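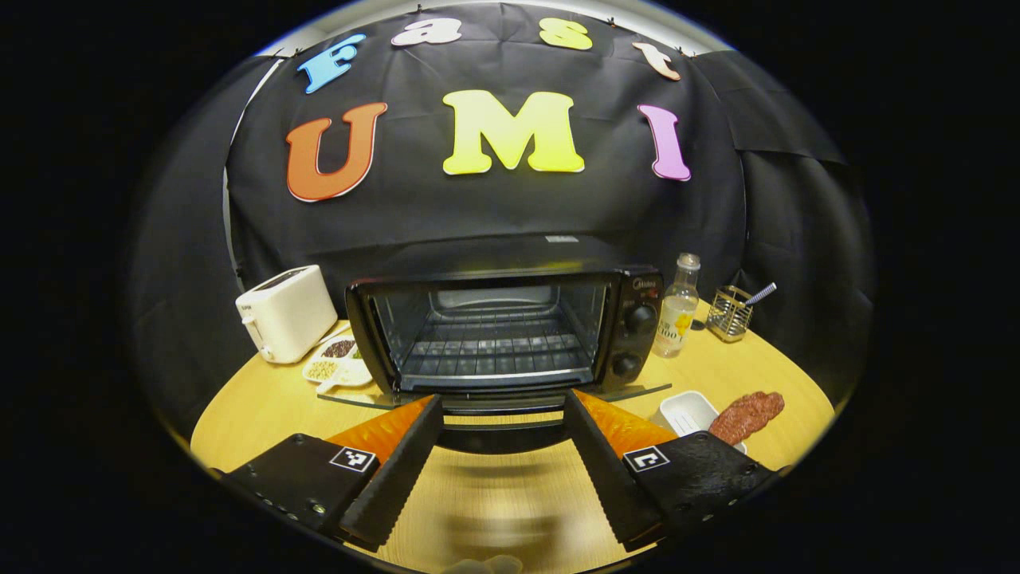
# Hovmont Theater Statements Dataset

Home | Data | Code | Docs | Issues | Contact

Feb 4, 2025
Posted by Flillari Data Desk

This repository holds public statements issued by small and mid-size theater companies, training programs and festivals in response to complaints about pay, casting and working conditions. Each record is one statement, with the text as posted and a set of labels added by our readers.

## What is included

The current release has 800 statements from 583 organizations. Most are board letters or staff letters. The rest are season announcements that contain a response to a complaint somewhere in the text.

- `statements.csv` – one row per statement
- `orgs.csv` – one row per organization, with type and state
- `labels.csv` – reader labels, keyed to `statement_id`
- `codebook.md` – definitions for every label

## Fields

- `statement_id`: stable across releases
- `org_id`: matches `orgs.csv`
- `issuer`: board, staff, artistic leadership or joint
- `posted`: date shown on the page, blank if none was shown
- `text`: body text only, with headers and comment threads removed
- `commitments`: yes or no; yes if the statement names at least one specific action
- `deadline`: yes or no; yes if any action comes with a date

## How it was collected

Pages were saved from company websites and from theater news sites that reprinted letters in full. Partial quotes in news stories were left out. Where a company edited its statement later, we kept the earliest version we could find and set `revised` to 1 in `statements.csv`.

Labels were added in the Aritow annotation tool. Two readers worked on every statement. A third reader settled disagreements, which came up most often on `commitments`. A promise to "continue listening" is coded no. A promise to hire an outside facilitator is coded yes, with or without a date.

## Known problems

- Companies with no website are missing.
- 75 statements have no posting date.
- 4 organizations appear under two names after mergers. Use `org_id`, not the name.
- Names of individual complainants are masked. Names of companies are not.
- Spanish-language statements are stored as posted and have not been translated.

The next release is planned for July and will fix the merged names.

## Use and citation

Free for research and teaching. Please cite as "Hovmont Theater Statements Dataset" with the release date. The labels do not say whether a company kept its promises, and they should not be used to rank companies. To ask for a correction or removal, open an issue with the `statement_id` in the title. The Bhardwaj mirror carries the same files but does not take requests.

This site uses cookies to remember your settings. Accept | Decline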